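Search this site Search All handouts

Desktop Robots in the Small Office: Handout 3, Looking at a Product Before You Buy
Geeta Tomar – February
Last updated: February, 4:10 p.m.

Bring this handout to the lab session along with the Murkora data sheet. We will use both.
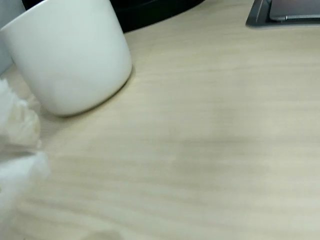
Last week we covered the difference between a kit and a service. A kit is sold once and you look after it. A service is paid for by the month and the seller looks after it, at least on paper. The Murkora desk arm, sold by Andus, comes both ways, so it makes a good case for this unit.

1. What is on offer

The Murkora is a small arm meant for tidying and wiping desks. The base package has the arm, a gripper with soft pads, a power supply and the control software. The kit price on our quote is $1,627. The service plan is $124 a month with a minimum term of 12 months. Parts are included in the plan. Cloths and other supplies are not.

Work out the total for one year under the plan and compare it with the kit price. Then do it again for three years. Write down what you assumed about repairs in the kit case. Most students leave this at zero, and a zero needs a reason.

2. What the seller says it can do

The Andus brochure lists these tasks:
– wipe an open area of a desk
– pick up a cup and set it down somewhere else
– wipe near objects without moving them

Read the third one closely. "Near" has no distance attached to it. Myung-ja Yeom wrote to Andus for a number and was told it depends on the object. That may be true, but a buyer can't test against it. If a claim has no number, write your own number in the review and say that it is yours.

3. Surfaces and objects

Wiping is harder to judge than picking up. A cup is either where you wanted it or it isn't. A wiped desk needs a rule, such as how many marks may remain and under what light you look for them. Wood grain makes this worse, for people and for cameras, as streaks in the grain can pass for dirt.

Cloth and tissue are soft and change shape each time they are gripped. A program that works with a folded cloth may fail with a crumpled one. Ask the seller which was used in its own tests.

Electronics on the desk are a separate matter. Find out who pays if the arm pushes a laptop or drips on one. In the service contract this is under Limits, on the last page. The kit has no such page.

4. The other bid

Dulberg offers a competing service through its dealer, Bhardwaj. The monthly fee is lower, but the setup visit is billed by the hour and the quote gives no upper limit. Treat an open-ended cost the same way as a claim without a number.

5. For the lab session

Work in pairs. Each pair writes a one-page review of the Murkora with these headings: Cost, Claims, Tests, Open Questions. Under Tests, describe one wiping test and one pick-up test that another pair could run without asking you anything. State the starting position of every object – "on the desk" is too loose.

Reading for next time: the Andus service contract, sections 2 and 5. Myung-ja Yeom will take the session on warranty terms.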